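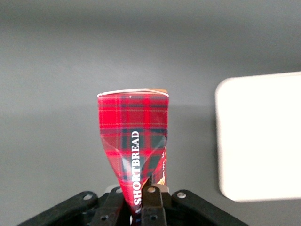
Can Toriment Grip be set up for thin cardboard packs as well as rigid parts?
Any pack with a saved material profile can be handled, and the profile sets how far and how hard the fingers close.

Toriment Grip 3
Grasp control and wrist-view perception software for two-finger grippers

Overview

Toriment Grip runs between your motion planner and your gripper driver. It reads the wrist camera, decides where the fingers should go, closes them to a set limit, and watches the item until it is released. It was written for packing and kitting cells that handle retail goods: cartons, pouches, tubs, blister packs and sleeves.

The software does not replace your planner. It sends a grasp pose and an approach direction, and the planner works out the arm path. If the planner rejects the pose, Toriment Grip sends the next one on its list.

What is included

Grasp Server. The main process. Runs on the cell computer and talks to the arm, the gripper and the camera.

Profile Editor. A browser tool for making and editing material profiles. No programming is needed for the standard profile types.

Replay. Opens a recorded pick and plays back camera images, finger position and motor current on one timeline.

Pemix Bridge. Connects the Grasp Server to cells that use the Pemix planner. Bridges for other planners are sold separately.

Material profiles

A profile holds the closing speed, the current limit, the minimum finger gap and the deformation threshold for one kind of pack. The deformation threshold tells the software how much the outline of the item may change while the fingers close. A rigid box gets a low value. A folding carton with air space inside gets a higher one, and a pouch higher still.

When the outline changes past the threshold, the software does one of three things, depending on how the profile is set:

Hold: stop closing and keep the current finger position
Back off: open by the back-off distance and check the outline again
Log only: carry on and mark the pick in the record

Log only is the default in new profiles. Change it before the cell goes into production.

Creased board is the most common cause of trouble with outline tracking. A tartan shortbread carton crumpled at the fingers, for example, has glossy highlights along the folds, and the edge finder can take a highlight for the side of the pack. Turn on Highlight Mask in the profile for coated or shiny board. Printed patterns with strong lines, such as plaid, should also be run with Pattern Suppress on. Both settings add processing time, so leave them off for plain matte packs.

Text and label reading

The label reader works on upright and sideways text, including text that runs from bottom to top. Words on a folded part of the pack may be read in part or not at all. Set the minimum confidence in the profile, and choose whether a failed read stops the pick or only flags it.

System requirements

Cell computer with a 64-bit Linux system and a dedicated graphics card
Wrist camera running at 60 frames per second
Two-finger gripper with position and current feedback
Wired network connection between the computer and the arm controller

Grippers that report open and closed only will work with the label reader and the grasp planner. They will not work with deformation checks.

Setup

Mount the camera so that both fingertips stay in view through the full stroke. Run the finger mask routine once with the gripper empty. The routine records the fingers, links and screw heads so that they are left out of the outline. Run it again after any finger change or if the camera has been moved.

Training is done remotely in 2 sessions. Marwa Ouazzani runs the session on profiles and Kayode Oyewole runs the one on planner integration.

Changes in version 3

Replay now shows the outline overlay for each image
Profiles can be copied between cells
Back-off distance can be set per profile
Fixed: finger mask was lost after a server restart

Licensing

Licensed per arm. The license covers the Grasp Server, the Profile Editor and Replay. Updates are included for the first year. A trial license has all features and stops when it expires; profiles made during the trial are kept.

Sold and supported in North America by Schwerdtfeger. For quotes, contact Thérèse Kennedy in sales and include the gripper model, the camera model and the planner in use.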